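Flullbridge Makers Board > Automation > Cloth handling: house rules

hevari_mei
Draft rules for hand-held gripper work on cloth, shout if you disagree. Pinch a small fold, never a fistful. One garment at a time. Break after 14 goes.

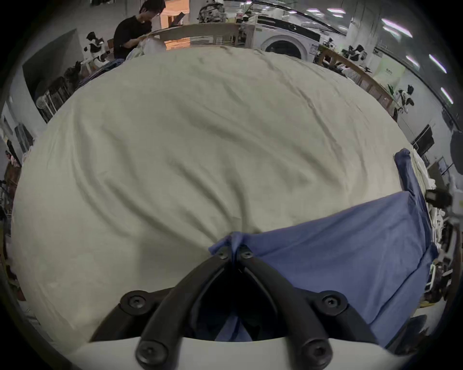

Do the fingertips need wiping between garments?
Once per batch is enough, dry cloth, no spray.

lgallagher
Disagree on the fold rule. Fine for sheets, daft for thick stuff. Arnton lot allow a full grab and their logs are no worse.

hevari_mei
Their logs dont record drops Lyle. Ours do.

schu600
Can we get labelling in as well – every gripper marked, label kept on the body where you can read it mid-job. Dark blue garment on the green sheet, kit 20 sticker easy to read:

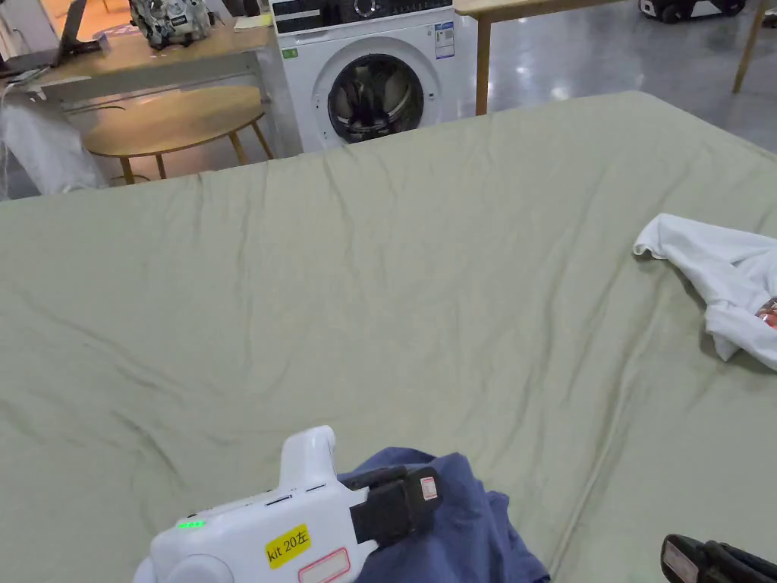 Rules, second go

1. Small fold for thin cloth. Thick cloth, your call, write it down.
2. Kit label readable at all times.
3. Break after 12, not 14.

lgallagher
12 is too few. Rest ok I supose. Still say rule 1 is fudged

hevari_mei
It is a bit. Leaving it till April – Mei Q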